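サポート問い合わせ:キッチンカウンターの輪じみと、まな板のがたつき
状態:対応中
製品:Pondar 竹まな板(溝つき)/Zovell カウンター用クリーナー
受付者:Simões キッチン用品サポート窓口
問い合わせ者:Laurinda Paiva

お客様からの最初の連絡

はじめまして。Laurinda Paivaと申します。日本語は勉強中ですので、わかりにくい文がありましたらすみません。

3月に竹のまな板を買いました。二つ困ったことがあります。一つ目は、まな板を置いて野菜を切るとき、少しかたかたと動くことです。二つ目は、カウンターの白い大理石もように、うすい輪のあとが残ったことです。輪はコップの底と同じくらいの大きさで、まな板の右のほうにあります。水でふきましたが、取れませんでした。

クリーナーはまだ使っていません。容器の説明に「天然石には目立たない場所で試すこと」と書いてありますが、私のカウンターが本物の石か、石のもようの板か、よくわかりません。アパートは借りているものですから、傷をつけたくないです。

担当からの返信

Paiva様、ご連絡ありがとうございます。くわしい説明で、たいへん助かります。まな板のまわりに何を置いていらっしゃるか、ふだんの置き方がわかる写真を一枚お送りいただけますでしょうか。また、まな板を裏返したときも同じように動くかどうか、お試しください。

お客様からの返信(午後7時)

写真を送ります。片づけないで、いつものままです。 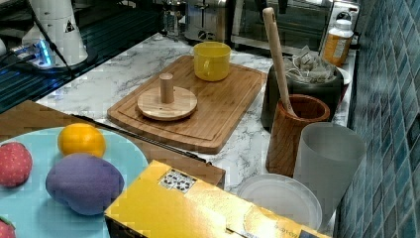
添付1:カウンターの上のまな板と、そのまわりの物。右はタイルの壁。

まな板の上には、丸い木の台と黄色いマグカップをいつも置いています。切るときは両方どけます。白いプラスチックのふたと半透明のコップは、壁の近くが決まった場所です。おもちゃの果物の皿は姪のもので、遊びに来る日だけ出します。

まな板を裏返してみました。裏にしても動きますが、表のときより小さいです。それから、場所を50センチほど左にずらして置いたら、ほとんど動きませんでした。ですから、まな板だけの問題ではないかもしれないと考えました。

輪のあとは、写真ではたぶん見えません。電気を消して、横から見るとわかります。さわっても段はありません。

担当からの返信

お写真とご確認をありがとうございます。次の順番でお願いいたします。

1. まな板の上の物をすべて下ろし、もとの場所のカウンターを乾いた布でふいてください。
2. まな板の代わりに平らな本を置き、四つの角を順に軽く押してください。
3. 本も動く場合は、まな板の下に固くしぼった薄いふきんを敷いてお使いください。
4. 輪のあとには、材質がわかるまでクリーナーをお使いにならないでください。酢やレモン汁もお控えください。

カウンターの材質は、管理会社様にお問い合わせいただくのが確実です。

お客様からの返信

1から3までやりました。本も右の手前の角だけ動きました。ふきんを敷いたら、まな板は止まりました。にんじんを3本切りましたが、大丈夫でした。

管理会社のSestarleyに電話をしましたが、担当の方が休みで、材質はまだ聞けていません。輪のあとは何もしないで待っています。コップの下にはコースターを敷くことにしました。

一つ質問があります。ふきんを敷いたまま、まな板を一晩置いてもいいですか。竹にかびが出ないか、心配です。

担当からの返信

ご使用後はふきんを外し、まな板は洗って水気をふき、立てて乾かしてください。敷いたままの保管はお避けください。材質がわかりましたら、この番号にそのままご返信ください。

内部メモ:まな板は交換不要。輪じみの件は材質の連絡待ち。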